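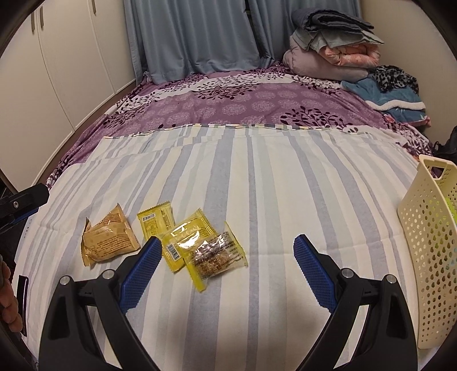
Individually wrapped snacks on a striped bed sheet.

Kerham Welcome Snack Notes

A table of short records on the small food items which guesthouses leave in the room for an arriving guest: biscuits, crackers, candy, dried fruit, tea. The records were written by guests and by the people who clean the rooms.

Contents of the download

notes.csv is the main table, with 1,107 rows. One row is one stay.
places.csv has one line for each guesthouse, with the region and the size of the house.
codes.txt explains the short codes in the snack_type column.
CHANGES is the list of corrections. Please read it before you compare an old copy with a new one.

All files are UTF-8 with comma as separator. If you open them in a spreadsheet program, set the room column to text, otherwise a room named 02 becomes 2 and the two tables do not join any more.

Columns of notes.csv

stay_id: a number without meaning, never used again after a row is removed
place: short name of the house, same as in places.csv
room: as written on the door
snack_type: one or more codes, divided by a semicolon
left_over: none, part, all, or unknown
comment: free text, may be empty
lang: language of the comment, two letters

The comment column is filled in 669 rows. Most comments are one sentence, and many are only two or three words ("too sweet", "my son ate all"). We did not correct the spelling.

How the records were made

Ji-hoon Jin started the collection while he was working at the front desk of a guesthouse in Kerham. The owner wanted to know if the welcome snacks were worth their price, and a paper card was put in each room next to the kettle. Later other houses in Kerham and in Jiscombe asked for the same card. In Jiscombe the card was printed on yellow paper and has a different order of questions. We put the answers in the same order, but it is possible that the order had an influence on what people wrote.

The left_over column does not come from the guest. It was filled in by the cleaning staff after the guest had left. "Part" means that at least one package was opened or missing. Guests sometimes take the packages with them in the bag, so please do not read "none" as "eaten". Karla Manríquez trained the staff in Kerham and wrote the instruction sheet. Wayne Hollis typed the cards from Jiscombe.

Cards which we could not read were left out. Cards with a full name or telephone number were kept, and the personal part was replaced by [removed].

Known problems

The 245 rows from the house with the short name "gilbert" have no tea code. The tea stands in the hallway there and not in the room. If you count how often tea is offered, exclude this house.

Rice crackers and wheat crackers share one code (CR) in the older rows. The newer rows use CR and CW. We can not separate the old ones, the cards do not say it.

Rows from November are few. Two houses were closed for painting.

The lang column was guessed by a program and then checked by hand, but comments with a single word are often wrong. "Super" was marked in several languages.

Allergy information is not part of the table. Some guests mention nuts or milk in the comment, but this tells nothing reliable about the product. Please do not use the table for advice about food safety.

Suitable use

The table was used in a short course on questionnaires, and for this it is a good size. Students can code the comments themselves and compare with a neighbor. It can also serve for practice in cleaning data. It is not a sample of all guesthouses, and prices were never recorded, so it can not answer which snack gives the best value.

License and thanks

You may copy, change and share the files if you name the source as "Kerham Welcome Snack Notes". Marjorie Pilkington read the English comments a second time and found most of the errors which are now listed in CHANGES. For corrections, please send the stay_id, the column and the new value in one line.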